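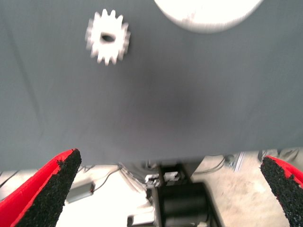 Weißes Zahnrad auf grauem Stoff.

Freitag, kurz nach elf Uhr abends. Zweiter Durchgang durch Govitz, Kapitel über Eigentum und Zustimmung. Sein Argument steht und fällt mit der Prämisse, dass stillschweigende Zustimmung widerrufbar sein muss. Auf Seite 159 behauptet er das, auf Seite 212 setzt er es voraus, begründet wird es an keiner der beiden Stellen. Am Rand notiert: Auswanderung als Widerruf? Kosten ungeklärt.

Nachmittags Lesekreis bei Marlies Frei. Reto Ortner hält die Unterscheidung von formaler und materialer Freiheit für überflüssig, weil jede Freiheit Mittel voraussetze. Neelam widersprach: Ein Verbot und ein leerer Geldbeutel erzeugen dieselbe Unterlassung, aber verschiedene Ansprüche, und nur im ersten Fall gibt es einen Adressaten. Ich neige zu ihr, sehe aber die Lücke – Eigentumsregeln werden ebenfalls durchgesetzt, also gibt es auch im zweiten Fall jemanden, der hindert. Reto hat diesen Punkt nicht gemacht. Ich leider auch nicht, er fiel mir erst im Bus ein.

Entwurf für Pakholm: Abschnitt drei gestrichen, Abschnitt vier auf 1.108 Wörter gekürzt. Der Begriff »Nichtbeherrschung« kommt noch 11 Mal vor, davon mindestens zweimal in anderer Bedeutung als eingangs definiert. Vereinheitlichen oder eine Fußnote setzen. Bernice Addo will die Fassung vor Dezember sehen.

Den Aufsatz von Schwaiger zurückgelegt. Die Einleitung verspricht eine Theorie der Legitimität, der Text liefert eine der Akzeptanz. Morgen früh noch einmal Govitz, nur die Fußnoten, danach Jonas wegen der Übersetzung anrufen.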